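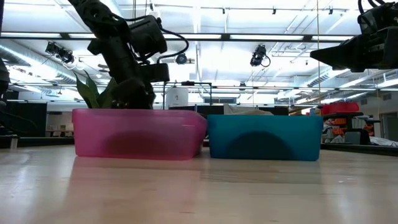 Farov, August

Figure 1. Two of the bins on the sorting table, placed side by side. A dark rounded shape shows through the lower front of each.

3.2 Visibility of contents in coloured bins

The second part of the study deals with how far the colour and finish of a household bin affect the ease of knowing what is in it. Earlier work on domestic storage has mostly compared open shelving with closed boxes. Bins of the kind sold for toys, cleaning cloths and small kitchen goods fall between the two. They are open at the top, but from a seated position, or from across a room, the rim hides most of the contents and the front wall becomes the main source of information.

Figure 1 shows a pink bin and a teal-blue bin on a light wooden tabletop. The pink bin is the wider of the two and is semi-translucent, with walls that narrow towards the base. The dark shape at its lower centre reads as deep maroon, whereas the shape on the blue bin reads as navy. In both cases the outline is plain enough to be noticed, but it carries no surface detail. We call this condition "outline only" and treat it separately from "clear" (print or texture can be read through the wall) and "closed" (nothing can be made out).

Trials were run at the Nonditz household laboratory. Participants sat facing the table and were asked to name the bin in which a given item would be found, first from the front and then after standing up and looking over the rim. A trial ended when the participant touched a bin. In all, 2,264 trials were kept for analysis. Trials in which the participant stood up before the item had been named were dropped – these came mainly from the first session, before the wording of the instructions was changed.

Two points of method need to be noted. First, the spacing of the bins was not fixed. Because the walls taper, bins that almost meet at the rim still leave a gap at table level, and in pilot work some participants used this gap to separate one bin from its neighbour. We therefore allowed the bins to stand as they would on a shelf at home, close together, and recorded the arrangement for each session. Secondly, light level was held at 300 lux at the tabletop and the colour temperature of the lamps at 4,000 K. Under the warmer lamps used in the pilot, pink walls and their contents were harder to tell apart, and those results are not pooled with the present ones.

Items were coded by shape before colour. The Radu scheme, which we had intended to use, sorts household goods by colour first, and this proved unsuitable for tinted walls: a shape seen through pink plastic shifts towards red, and coders working from the front could not agree on its original shade. They agreed far more readily on whether an outline was rounded, straight-sided or irregular. The Wondance item list was kept without change, apart from the removal of soft goods that had no stable outline when dropped into a bin.

Labels were left off throughout. Their effect is taken up in Section 3.3, where the same arrangement is repeated with a written card fixed to the front wall – a common practice in shared kitchens, though one that covers part of the area through which an outline can be seen.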